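Damgate Forums > Software > Perception and planning

Thread: Segmentation drops out on glossy table, planner then refuses the place

Jan 21, 2019

tnel
Posts: 42

I've been stuck on this for a week and would like a second opinion before I rip anything out.

Task is sorting small items into coloured baskets on a table. Single arm, one fixed camera low down near table height. The perception node finds the baskets by colour, fits a box to each one, and hands the boxes to the planner as collision objects plus a place region. Pick works. Place fails far too often with "no valid goal state".

I logged 2,984 place attempts and 1,199 of them were refused by the planner before the arm moved. The failures are not spread evenly. Black basket is the worst, then red and orange. Green and yellow are mostly fine.

Software is the Demeck planning stack, stock configuration apart from the joint limits. Colour segmentation is my own, plain HSV thresholds and then connected components.

Has anyone seen a place region come out with negative height? I get it on the black one a few times an hour.

Thandeka

rowlock
Posts: 611

Negative height normally means your top edge and bottom edge have been swapped, or the plane fit has grabbed the wrong surface. How are you getting the table plane? If it's fitted fresh every cycle, stop doing that. The table isn't going anywhere.

Also post a view from the camera if you can. "Glossy table" covers a lot.

tnel
Posts: 42

Plane is fitted every cycle, yes. I took that from the Demeck tutorial and never changed it.

View is below. Order from the left is black, green, yellow, red, orange. The ceiling lights are on all day and I can't switch them off separately.

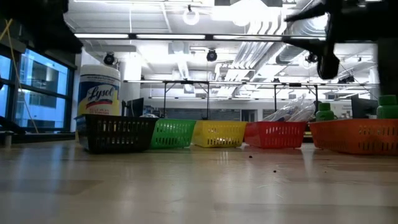
The table is light wood and the finish is shiny enough that the lights come back as long soft streaks. When I draw the inlier points on top of the colour image, some of them are well below where the table should be. I assume that's the reflection. I've tried raising the inlier threshold and it just moves the trouble somewhere else.

The black basket mask is also ragged. The slots in the front face let through whatever is behind, so it comes out as a lot of strips and my component filter throws half of them away.

rowlock
Posts: 611

OK, two separate faults then.

1. Plane. Calibrate it once with a matt board on the table, save the transform, load it at start-up. Delete the per-cycle fit.

2. Mask. Do a morphological close before connected components, with a kernel a bit wider than the slots. You're running components on the raw mask, which is asking for it with anything slatted.

I'd do them in that order and rerun the log in between, otherwise you won't know which one helped.

pellmell
Posts: 87

I don't agree with patching the thresholds. With a camera that low you see the front faces and very little of the insides. The place region is the opening at the top, and from there the opening is a sliver. You're inferring it from the front wall. Every basket will be wrong by however much your guess at its depth is wrong.

Move the camera up, or add a second one overhead. Then the opening is a rectangle and you can measure it.

rowlock
Posts: 611

Moving the camera means redoing the hand-eye calibration and throwing away the logs. She's got known baskets. Put the dimensions in a config file and fit a pose to the front face. You don't need to see the opening if you know how big it is.

pellmell
Posts: 87

If they're all the same size, yes. From that view I couldn't tell you whether they are. Black looks tallest and orange looks biggest, and both could be down to where they sit. And the row isn't straight, green and yellow are set back a bit from the black one. A model fit on one visible face has very little to hold the yaw.

tnel
Posts: 42

They're from the same pack, so same size. I take the point about yaw though. If somebody nudges one, I only find out when the place goes wrong.

I can't move the camera before March because another group's data depends on the mount. A second camera is possible but I'd have to ask.

Biljana J
Posts: 1,040
Moderator

A few things nobody has asked about.

What is your HSV lower bound for black? If you are thresholding on value alone, you will be picking up the dark monitors behind the baskets and also the arm when it comes down from the top right. One big component containing the arm and a basket would give you a very odd box, and I can see how that turns into a negative height once you subtract the plane.

Similarly for green. There's a green bottle behind the join between red and orange and a larger-looking one by the orange basket on the right. If your filter keeps the largest green component you are safe. If it merges all green pixels, you are not.

Crop in 3D first. Keep only points inside a volume over the table, remove the robot using its own joint state and the URDF, then do colour. It's an hour's work and it gets rid of most of this before the thresholds matter.

Biljana Janevski

tnel
Posts: 42

Value alone for black, and it's generous. I'm not doing any robot self-filter at all. I had it turned on at first and it made the cycle slow, so I took it out and forgot.

Green keeps the largest, so that would fit with green behaving.

quillon
Posts: 9

Does the planner refuse because of the place region or because of the collision object? On Demeck those come back as the same error. We lost days to that at Cluvthorpe. Set the planner log level to debug and look for the line with the name of the first colliding pair. If it's the gripper against the basket it's about to place into, your collision box is solid and you need an open-topped one.

rowlock
Posts: 611

Good call, I'd forgotten they share an error. Check that before anything else.

tnel
Posts: 42

Debug log on. I went through 100 refused attempts by hand this afternoon.

- most have gripper against target basket, so quillon is right, the box is solid. The ones that worked before only did so because the fitted box came out too short.
- a smaller lot have the upper arm against "basket_black", which makes no sense physically, so that must be the arm getting into the black mask as Biljana said.
- the rest have no colliding pair at all, and those are the negative heights.

So the planner was doing what it was told.

pellmell
Posts: 87

Build the basket out of five thin boxes, four walls and a floor. Don't use the mesh with the slots in it, collision checking will crawl and you gain nothing, the fingers should never be near a slot.

I still think you want the overhead camera.

rowlock
Posts: 611

Five boxes, agreed. Pad the walls by a few millimetres but only outwards. If you pad inwards, you'll be back here asking why it won't place anything wide.

On the second camera I still say no, at least for now. It's another calibration to keep, and none of the three faults in that log come from the viewpoint.

pellmell
Posts: 87

The black mask fault partly does. From overhead you wouldn't have monitors in the background to begin with.

Biljana J
Posts: 1,040
Moderator

A crop volume removes the monitors as well. You can both be right, please don't do three more pages on it.

Thandeka, on the slow self-filter: the Demeck one runs on the full cloud by default. Downsample first, then filter. There is also a patch by Angelovski in the tools section which caches the link shapes between cycles. I haven't tried it on the current release.

tnel
Posts: 42

Thanks all. Order I'm going to do it in:

Open-topped collision model, five boxes, padded outwards.
Fixed table plane from file.
Crop volume, then downsample, then self-filter, then colour.
Close on the masks.

I'll run the same log script after each one and post the refusals. Second camera goes on the list for when the mount is free.

quillon
Posts: 9

Could you post the wall and floor boxes when you've got them going? Ours are still solid with a hole faked by switching off the gripper collision check during the place, and I'd like to stop doing that.

tnel
Posts: 42

Will do. It'll be a small YAML file with length, width, height and wall thickness, and a script that spits out the boxes. Probably tomorrow.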